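Norklow Shared Workshop Publishes Build Notes for Segers Two-Arm Table

NORKLOW, November 2020 - The Norklow shared workshop today released the complete build notes for Segers, a two-arm tabletop robot assembled by members from purchased motors, stock aluminum extrusion and a butcher-block top. The release covers the mechanical drawings, the wiring schedule, the parts list and the current version of the control software, Irex. All files are free to copy and modify for non-commercial use.

Segers was started in June as a replacement for a single-arm bench unit that could pick up a part but could not hold it and work on it at the same time. The design brief was short. The machine had to fit on one table, be serviceable with hand tools, and run from a single wall circuit. The parts list has 82 line items. Most can be ordered from general hardware suppliers; the remaining brackets were cut and drilled in the workshop.

The two arms are mounted on opposite sides of the table so that their working areas overlap over the middle of the top. Each arm bolts to the extrusion and not to the wood, which allows an arm to be slid along its rail and locked again without drilling new holes. Base positions must be measured after any such move and entered in the Irex settings file before power is applied.

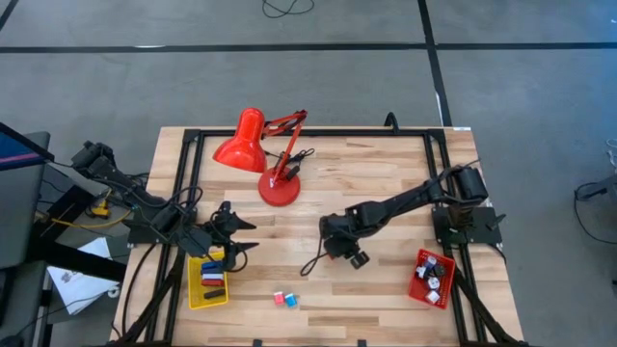 Sorting is the first task supported by the release. Irex treats the tabletop as a flat work area with a storage zone on either side, and each zone is assigned to the nearer arm. In the present layout a yellow basket on the left holds the rectangular blocks, a red basket on the right holds the smaller objects, and single cubes such as the pink and light blue pair are set directly on the wood. The baskets are not fastened down. Their positions are set by hand at the start of a session, and the software accepts an offset of up to 43 millimeters before it asks for a new calibration.

Cable routing took more time than any other part of the build. The first harness was too short at the wrist and limited rotation. The published version leaves slack at each joint, and the notes give a minimum loop length for every link. Builders should check clearance by moving each arm through its full travel with the power off.

Joint motion is handled by the Alline motor board, a workshop design now in its second revision. The board files are included. Members logged 538 hours of bench running on the current revision, with some 59 stoppages recorded. The stoppage log is part of the release and lists cause and repair for each entry. Loose connectors were the most common cause.

Known limits are listed in the notes. Irex does not yet plan around the desk lamp or other fixed items on the table; these have to be entered as blocked areas. There is no collision sensing between the arms, and an emergency stop switch within reach of the operator is required.

The next release will add a second gripper finger pattern and a revised wrist bracket. No date has been set. Corrections to the drawings may be sent to the workshop at the contact below - please quote the drawing number and revision letter.

Contact: Norklow Shared Workshop, Press and Documentation
© 2020 Norklow Shared Workshop. All rights reserved. | Back to top

This site uses cookies to remember your settings. By continuing to browse you accept their use. Accept | Cookie settings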